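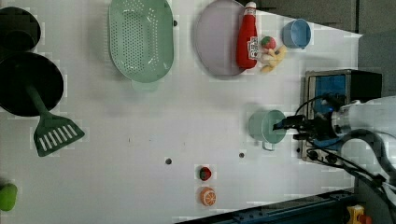
Play kitchen sets

A play kitchen set is a group of toy utensils, dishes and imitation foods used in pretend cooking. The pieces are usually smaller than the real thing, and simplified. Sets are found in homes, nurseries and waiting rooms, and range from a handful of items to 50 or more.

Pots and frying pans are the commonest pieces. Most sets add a turner or spoon, a colander, plates and cups. Larger ones may have an appliance such as a cooker or toaster oven, with knobs on the front. Bottles of sauce copy those of the grocer's shelf, usually with a label.

Lasthorpe Museum of Childhood holds almost 1,000 loose pieces, given by the collector Desmond Whitlock. Its catalogue, by Nomvula Zwane, sorts them into 4 classes: cookware, tableware, appliances and food.
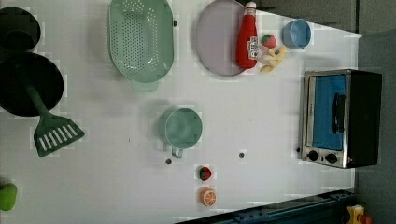

Page 15

Toy food is the class most often lost or mixed between sets. Fruit is popular with makers as it can be known by shape and colour alone – a strawberry needs little more than a red body and a green top. Slices are also made, and an orange slice may show its segments.

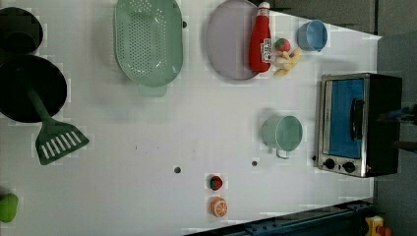

Colour in play kitchens has changed with household taste. The Kirkley sets in the Lasthorpe collection are mostly in strong primary colours, while the later Nindgate sets use softer shades. Cookware is often left black, after real pans, and paired with paler pieces such as a mint-green colander or a light blue cup. Zwane treats colour as a poor guide to date, as old and new pieces are commonly kept in one box.

See also: Dolls' houses; Toy shops; Tea sets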